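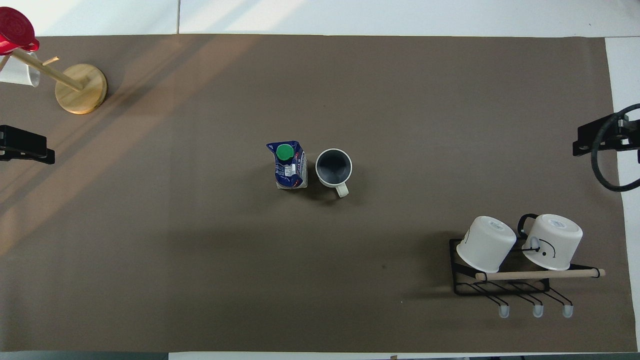 LENPORT, January: Flusetden Water Services will begin replacing the ageing trunk main between the Kneath treatment plant and the Cimutwood service reservoir on Wednesday, with the first section of trench to be opened at the Kneath end of Quarry Road.

The existing main is cast iron with lead-run joints and supplies the whole of the Cimutwood pressure zone and the northern part of Lenport. It will be replaced with ductile iron cement-lined pipe, laid on a parallel alignment in the road verge for most of the route and in the carriageway where the verge is too narrow. The old main will stay in service during construction and will be decommissioned in sections once the new pipe has been tested, disinfected and connected.

Approximately 4000 properties are supplied from the Cimutwood zone. Most will see no interruption during the main construction period. Short planned shutdowns will be needed when the new pipe is tied into the existing network, and affected customers will be notified in writing before each one.

"The joints are the limiting factor on this main," said Roy Parsons, network engineering manager at Flusetden Water Services. "The barrel of the pipe is in fair condition over much of its length. The lead joints have moved with the clay, and each repair tends to shift the load to the next joint along. We reached the point where continued repair was no longer the cheaper option."

## Background

The Kneath to Cimutwood main was laid when Cimutwood was a rural district with limited demand. Subsequent subdivision has increased peak summer draw on the reservoir, and the main now runs near its hydraulic capacity on hot evenings. Internal tuberculation has reduced the effective bore, which increases friction loss and requires the Kneath pumps to work at a higher head than they were selected for.

Condition assessment was carried out by acoustic leak detection, by physical inspection at exposed joints, and by laboratory examination of pipe coupons cut out during repairs. The assessment recorded 19 joint failures on the main in the review period. The majority occurred on the section crossing reactive clay soils east of the railway, where seasonal shrinkage and swelling of the ground produces differential movement along the pipe.

Relining was considered and rejected. A structural liner would have restored the internal surface but reduced the bore further, and would have required the main to be out of service for extended periods. There is no alternative supply of sufficient capacity to the Cimutwood reservoir. Laying a parallel main avoids this constraint and allows the diameter to be increased.

## Scope of works

The contract covers the following:

- supply and installation of the new trunk main, including thrust blocks, bends and fittings
- new isolating valves, air valves and scour valves along the route
- replacement of the inlet pipework and inlet control valve at the Cimutwood reservoir
- a magnetic flow meter and pressure transmitter at the Kneath outlet
- transfer of existing branch connections from the old main to the new
- reinstatement of road pavement, kerbing, footpaths and grassed verges

The pump sets at Kneath are not part of this contract. Their duty will be reviewed after the new main has been in operation through one summer, when measured system curves will be available. Pump speed will be adjusted in the interim to keep pressures within the existing operating range.

Property service pipes on the customer's side of the meter are not affected. Where a property is currently connected directly to the trunk main, the connection will be moved to a distribution main at no charge to the customer. These properties have been identified and their owners will be contacted individually.

## Staging

Work will proceed in four stages from Kneath towards Cimutwood.

**Stage 1: Kneath plant to Quarry Road junction.** Open trench in the road verge. One lane of Quarry Road will be closed alongside the active work area, with traffic signals in operation.

**Stage 2: Quarry Road junction to the railway.** Open trench, partly in the carriageway. Parking will be removed on the northern side of the road during working hours. Driveway access will be maintained with steel plates except for short periods when the trench directly in front of a property is open.

**Stage 3: Railway crossing.** The pipe will be installed in a steel casing by auger boring beneath the track formation. Launch and reception pits will be excavated on either side of the corridor. Boring will be carried out within track monitoring limits agreed with the rail operator, and some of the work will be done at night.

**Stage 4: Railway to Cimutwood reservoir.** Open trench through the clay section. Restrained joints and imported granular bedding will be used throughout this stage to accommodate ground movement. The reservoir inlet will be changed over at the end of the stage, with the reservoir filled beforehand and demand met from storage while the connection is made.

The order of stages 2 and 3 may be reversed depending on the availability of track access. Any change will be published on the project page and shown on signs at the site.

## Working hours and traffic

Normal working hours will be 7 am to 5 pm, Monday to Friday. Saturday work may be scheduled where it shortens a road closure. Night work will be limited to the railway crossing and to planned shutdowns, and residents adjoining the work area will receive prior notice.

The speed limit past active work areas will be reduced from 80 to 40 km/h on Quarry Road outside the township. Bus stops within the work area will be relocated to the nearest safe position. Garbage and recycling collection will continue on the normal days. Where a truck cannot reach a property, the contractor will move bins to a collection point and return them.

Access for emergency vehicles will be maintained at all times. The contractor's traffic management plan has been reviewed by the road authority and will be revised for each stage.

## Water quality during the works

Each completed section will be swabbed, pressure tested and disinfected with chlorinated water before being put into supply. Samples will be taken after flushing and submitted for bacteriological analysis. A section will be connected only when results meet the drinking water standard. Chlorinated water from disinfection will be neutralised before discharge.

Customers may notice discoloured water for a short time after a connection is made. Discolouration is caused by iron and manganese sediment disturbed by changes in the direction or velocity of flow. Affected customers should run the cold tap nearest the meter until the water clears, and should avoid washing light-coloured laundry until it does. If the water has not cleared after 20 minutes, the fault line should be called so that a crew can flush the street main.

Air may also be present in the supply after a shutdown. Water that appears white or cloudy and clears from the bottom of a glass upwards contains dissolved air and requires no action.

Customers who depend on a continuous water supply for medical treatment at home, including dialysis, should confirm that they are on the priority register. Registered customers will be telephoned before any planned shutdown, and a temporary supply will be arranged where necessary. Commercial customers with boilers, cooling towers or process equipment are asked to provide a site contact.

## Trees and reinstatement

The alignment has been set to avoid the structural root zones of the mature street trees on Quarry Road. Where the trench passes within the wider root protection area, excavation will be by vacuum truck, and roots above a set diameter will be left intact with the pipe passed beneath them. A small number of self-sown trees in the verge near the railway will be removed. Replacement planting will be carried out in the following autumn.

Trenches in the carriageway will be backfilled with compacted crushed rock and temporarily sealed on the day of backfilling. Permanent asphalt will be placed after a settlement period. Verges will be topsoiled and seeded. Residents who have irrigation lines, garden edging or private cables in the verge are asked to mark them or notify the project team before work reaches their property.

## Funding

The works are funded from the renewals program in the current pricing period. No additional charge will be applied to customer accounts for the project.

"The allowance for this main was included when the program was set, and the tendered price is within it," Mr Parsons said. "The main uncertainty is the ground at the railway crossing. The bore logs show stiff clay over weathered rock, and the depth to rock varies between the two pits. We have provided for that in the contingency."

## Further information

An information session will be held at the Flusetden depot in Lenport before the start of Stage 2. Drawings of the alignment, valve locations and traffic arrangements will be available for inspection, and engineering staff will attend. Drawings can also be viewed at the Lenport customer counter during office hours.

Media enquiries should be directed to the Flusetden Water Services communications office, Lenport. Faults, leaks and water quality concerns should be reported through the 24-hour fault line printed on the back of customer accounts.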